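Vinstead Tenants' Association
Minutes of the general meeting, 2022-02-24
Held in the ground floor meeting room, Herkau Street entrance
Chair: Ruba Rawashdeh

1. Minutes of the last meeting
Approved with one correction. The bike room key deposit is $15, not $20.

2. Money
The balance stands at $1,768. The only large payment since the last meeting was $229 to Vosen for the new lock on the side door. The invoice is in the binder.

3. Kitchens and water pressure
Tenants on the upper floors again reported weak pressure at the kitchen sink in the early evening. Management says the pump was checked and is working as it should. The meeting did not accept this as an answer. Ruba will write to Rivadeneyra, the managing agent, and ask for a copy of the pump report.

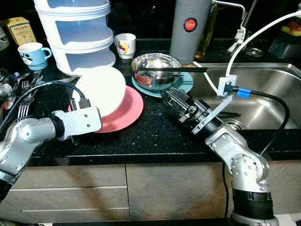
Several tenants also asked who pays when an under-sink shutoff valve seizes. Under the lease the valve belongs to the building, and tenants should not be billed for it. Anyone who has been billed should bring the bill to the next meeting or leave a copy in the association mailbox.

4. Laundry room
The second dryer is still out of order. Management has promised a replacement in March. A request to extend the hours past 10 p.m. was discussed. The tenants in the units next to the laundry room were against it. Put to a vote and not carried.

5. Courtyard
Agreed to spend up to $200 on soil and seedlings for the raised beds. Receipts to be handed in before any money is paid back. The bench by the gate is loose again and will be reported to management along with the light over the ramp.

6. Other business
Packages are being left in front of the mailboxes and block the way for strollers. A sign will go up. A question about subletting was held over, as the new lease wording has not arrived.

Actions
Letter to Rivadeneyra on the pump and valves: Ruba Rawashdeh
Report of bench and ramp light: Ruba Rawashdeh
Sign for mailboxes: still open

Next meeting in March, same room. The date will be posted by the elevator.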